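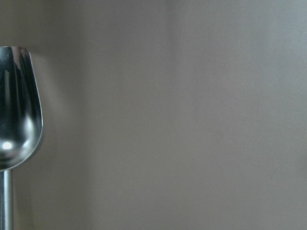 How much of a drinks table should be left clear?
The middle, and more of it than feels polite. Anything that isn't being poured, stirred or drunk in the next minute goes to the edges.

Open with that, then pause while people think of their own tables at home. Give them time. Some will need to grieve.

Sturkotus evening talks, October 25, 2019
The table that serves itself: notes for the speaker

Opening
Say thank you for coming. Mention the fire exit. Explain that the talk is on laying out drinks for guests and that no cocktail recipes will be given, at which point a few coats may be put back on.

My own start in this was a housewarming in March where I set out every object I owned that had any connection with liquid. Two ice buckets, a fish kettle, a funnel. Guests poured their drinks on the windowsill because it was the only flat surface left. (Wait for laugh. If none, move on briskly.)

The figures, for those who like figures
Kolerero, the hall where I helped with the bar for a season, served 1,707 drinks over the run of its winter suppers. I kept a tally on the back of a seating plan. Of those, 339 were handed over late, and the reason I wrote down most often was "couldn't find it". It was usually under a tea towel. Don't dwell on the tally, as someone will ask how I defined late and I never did.

Edges first
Lay the table from the outside in. Bottles in a back corner, where they can be reached without an elbow going through the glasses. Bowls in the other corner. Cloths and napkins folded and within reach, because the person who needs one needs it now and has only one hand to look with.

A wire bottle rack holds more than wine. Cold tea does very well in one, and guests who aren't drinking get to choose from the same handsome rack as everybody else, instead of being shown to a carton of orange juice by the sink. Check the caps are screwed down before tilting anything. I have a carpet that can speak to this.

Trays
A tray tells people where a thing belongs. Put a glass on a bare table and it wanders. Put it on a tray and most guests will bring it back to the tray, like cows at milking. The one I use at home is a Juntunen, bought in a sale, plain and slightly too heavy. A tray with a joke on it is also fine. You will be tired of the joke by the second party and your guests won't have noticed it at all.

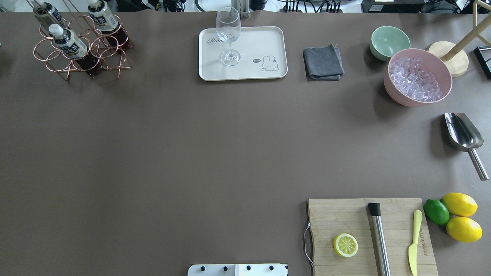 Back to the middle of the table, then, which has to be defended all evening. People see a clear space and put a handbag on it. At Kolerero we tried a small card saying Please Keep Clear, and somebody stood their pint on the card. What worked better was keeping one thing in use there, a jug or a chopping board, and taking it away and putting it back now and then with a look of purpose.

Scoops, tongs and other small metal
Ask who owns ice tongs. Ask who has ever picked up ice with them. Keep the two shows of hands apart.

A scoop is better. It shifts ice quickly and it doesn't fire cubes across the room. Give it a place of its own beside the ice, with the handle pointing at whoever is serving. Don't leave it buried in the ice, or the next person will dig for it with their fingers. Never scoop with a glass. If a glass chips in the ice, all the ice has to go, and you will be explaining this to people holding warm gin.

Polished steel shows every fingerprint. Wipe it once before people arrive and after that let it go.

Glasses
Fewer out than you think, with the rest on a shelf behind. Hold the stem when you set one down. Leave a hand's width between a glass and the edge, two if there are dogs.

Questions
There will be one on coasters. I have no settled view on coasters. Someone from Skirnari may be in and may have brought leaflets, in which case point to the leaflets. Chairs to be stacked by the piano afterwards, in piles of six.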